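The Parts Wall, Bay by Bay

Posted Apr 17, 2022

This gallery grew out of a complaint. Mogens Bundgaard, who has the bench nearest the door, said he had spent most of a morning hunting for a processor that was under his sandwich. He wanted every loose component at Rekbridge to have an address. I said fine, and then I was the one who had to make the addresses, so I suppose I know how meetings work now.

The result is known as the Anghel wall, after the street the old workshop was on. There are holders for processors, memory, connectors, fasteners and the small items that arrive in bags with no label and a great deal of confidence. Captions are below, in the order you meet the bays if you come in from the loading side and don't get stopped for a chat.

Bay A, memory. Slots for the sticks, upright, notch to the left. The first version had the notch to the right, and a handwritten note went up that was very polite and underlined in three places. The second version is the one we use.

Bay B, fans and other round things. Round things resist storage. They have gone into trays with low dividers, where they sit at an angle and look disappointed in us.

Bay C, cables. I'm told the cables are sorted by length. I sorted them by length. By September they were sorted by who had needed one last, and I have stopped visiting Bay C except on business.

Bay D, the bay people ask to see. It took the most drafts, and it's where most of the gray plastic went. 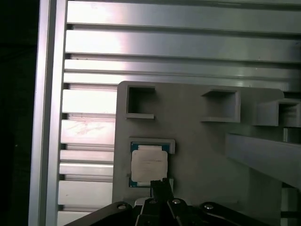 Processors get a shallow tray, and I'll defend the shallow tray against all comers. Mogens wanted a deep box with a lid, the kind of thing you'd keep a pocket watch in. A deep box is lovely until you have to get the chip out of it again by the edges, with fingers, before lunch. So the rectangle is shallow, and the raised lip runs along the top and the right side and meets in an L, which gives you a corner to push the chip into and leaves you something to get hold of. The silver top faces out. The printing on it is faint enough that you won't read it from where you're standing, so please check the part number on the paperwork and spare your eyes. The square socket above has a ledge along the bottom that sticks out a bit on both sides, and yes, I have caught a sleeve on it.

Bay D, continued: the boxes. These are the open ones that stand out from the plate, more so as you go right. I have been asked whether this is a design language. It's me learning to use the software.

Bay E, connectors. The drawer fronts were printed by Plestska, who did a very clean job and then billed us for 90 drawer fronts. We have room for 30. If you know someone with a cabinet and low standards, write to me.

Bay F, screws. Our one attempt at a full inventory gave 1,924 in a tub sold as 2,000. Clanex, who supplied it, said the tub was sold by weight. I weighed it. I would rather not discuss the weight.

Bay G, miscellaneous. Every storage system has a Bay G, and the honest ones label it. Ours holds a bag of rubber feet, two adapters that fit each other and nothing else we own, and a key. The key does not open Bay G, which has no door.

Bay H, reserved. Mogens has plans for it and has been drawing them on the back of delivery notes. The drawings involve a lid.

Files for the Bay D holders are available on request. Ask for the second set, and mind the ledge if you're in long sleeves. If you borrow something from the wall, put it back where its address says, especially if it's the label maker, whose address is the hook beside Bay A and which I last saw at the coffee machine.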